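Antigoni Sotiropoulos
@antigoni_makes

Thread on making a tabletop tic-tac-toe board, since a few of you wanted the steps. It is paper and tape. One evening, if the cards are already cut.

1/
What you need: white card, black tape, plain paper for the labels, scissors, a ruler, a dark table. A light table works too but the white squares don't stand out as well. Mine is nearly black and I didn't have to put anything under the board.

2/
Cut nine squares, all the same size. I cut one, checked it with the ruler, and traced the other eight from it. Don't trace each one from the last. The error adds up and by the ninth you have a different square.

3/
Cut one more card for the pad. This is where a piece sits before it's played. I drew an outlined arrow on mine, pointing up the table, and left enough card above the arrow for a piece to rest on.

4/
Tape. I used Clorik, the narrow black roll. It comes up again if you pull slowly. Test a corner of your own table first. I had a different brand on my old desk and the mark is still there.

5/
Lay all nine cards out dry and look at them from where you will sit. Then tape the two long lines going one way, then the two going the other. The tape holds the cards down and makes the grid at the same time.

6/
The pad goes to the left of the grid with a gap between them. Tape all the way around it. My first one was right up against the board and Yi-chun Liao kept reading it as a tenth square. Fair enough. I moved it.

7/
Labels. Rows are A, B, C down the right side. Columns are 1, 2, 3 along the bottom. So the top right square is A3 and the bottom left is C1. Say it out loud a few times before you tape anything.

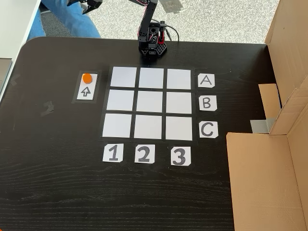

8/ PIECES
Small flat discs, glossy orange for one player. They came out of an old Mok set with half the parts missing. Anything flat will do – coins, buttons, bottle caps. Two colors you can tell apart in bad light.

9/ HOW A TURN GOES
Put your piece on the pad. Call the square, letter first. The piece goes to that square. Then the other player loads the pad. Calling the square first stops the hovering and changing your mind.

10/ THINGS I'D CHANGE
I cut the labels by hand and the edges are a bit uneven. It doesn't bother me enough to redo them. I would make the letters as heavy as the numbers though. A and B are thin outlines and the numbers are easier to read from a chair.

11/
Someone asked about laminating the cards. I wouldn't. The overhead light in this room is harsh and plain card is easier on the eyes. If one gets dirty, cut another. A pack of 100 sheets will last longer than you will want to play tic-tac-toe.

12/
Someone else asked if the same layout works for bigger games. Yi-chun is laying out a five by five for Skondeo, same tape, letters A to E. I'll post it in September if it gets done. It needs a longer ruler than either of us owns.

13/
To take it up: labels first, then the long tape lines, then the cards. Keep the cards in an envelope with the labels. Mine says BOARD on the front and lives in the drawer with the scissors.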